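When the gripper won't let go

Ermanno Carbone has the log open before I've sat down. Cycle 1056, he says, and scrolls. "There. See that? It thinks the fingers are open. They were not open."

Carbone runs the handling bench at Cellholm, which for most of this year has been trying to get an arm to deal with clothes and shopping baskets. Pick the garment, drop it in, take the basket by the handle, move it over. Sounds like nothing. In September it went wrong in a way that had the whole bench shut down for 3 weeks, and he agreed to talk about it because, in his words, "everyone in this field has one of these and they all keep quiet."

So what happened. A garment went into the basket badly, part of it over the rim and around the handle. The arm closed on the handle with cloth in between. Then it got the command to release, and the controller reported a release, and the arm went up. With the basket. Chest height and still climbing when a technician who'd been reaching in to straighten things got the rim across her forearm.

Bruise, no break. Carbone is careful about that part. He doesn't want it made bigger than it was, and he doesn't want it made smaller either.

"She hit the stop herself, with the other hand. I was across the room eating a sandwich. I'd like to say I was on it but no."

The fault was in two places, which is why it took so long to find. First the position reading. The gripper worked out whether it was open from the motor side, and a coupling had slipped, so the motor turned and the fingers mostly didn't. Motor says open. Software believes motor. "It's a perfectly honest sensor," he says. "It was just telling you about the wrong thing."

Second was the fabric. With a bare handle, a slipped coupling would probably have let the handle slide out anyway. Cloth packed in the gap gave it grip. They reproduced it later with a test piece and it held almost every time. Light fabric less so. Dark fabric had its own problem, the vision check had been tuned on lighter stuff and kept failing to notice there was anything draped there at all. 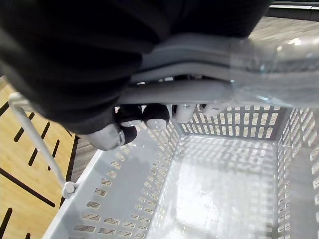 Stosex, where they build the wrist and had a stake in the answer, took a different view of the thing at first. Their position, sent over in a long email, was that the coupling had been run well past its inspection interval and that any gripper treated that way will lie to you sooner or later. They also pointed out, fairly, that the manual says not to lift until load has been confirmed at zero, and that Cellholm's software skipped this to save time on every cycle.

Carbone doesn't fight it much. "Yes. We skipped it. I signed off on skipping it." The check took 2 seconds and they were chasing throughput numbers for a customer, Gentile, that wanted to see a full day's run. He rubs his face. "You do the arithmetic on 2 seconds and it looks huge. Then you're filling out an injury report."

He does say the interval in the manual was written for boxes. Steady loads, clean grip. Fabric drags and tugs sideways and he thinks it wears the coupling faster, though he admits he can't prove it from one failed part.

What changed? The load check is back, for a start. If the wrist still feels weight after a release the arm stays put and calls somebody. There's a second sensor on the finger side now so the two readings can be compared, and if they disagree by more then a hair everything stops. Hands stay out unless the arm is locked. That last one was already a rule. It was on the wall. People reached in anyway because the thing was slow and it had never hurt anyone.

"I reached in," he says. "Every day. So who was going to follow the sign?"

The lock is physical now, a gate with a switch on it. Annoying to use. He's had complaints, and made some of them.

The bench restarted with the old coupling design and a much shorter inspection interval, while a replacement part from Zanorar goes through testing. At the time we spoke the run stood at 1322 cycles with no false release. Plenty of stops though. The compare check trips on small stuff, a sleeve under a finger, a handle sitting crooked, and each time someone has to walk over, lock the gate, clear it, unlock, restart.

Doesn't that drive them nuts? "Oh it's terrible," Carbone says, pretty cheerfully. Gentile still hasn't had its full day run. He's told them not to expect it soon, and he has stopped giving dates.

The technician is back on the bench - her choice, he says, he offered her other work. The slipped coupling is in a plastic bag in his desk drawer. He gets it out to show me the worn face, holds it under the lamp, turns it a couple times. You can barely see the wear. Then his phone goes, another stop, and he's off down the hall with the gate key.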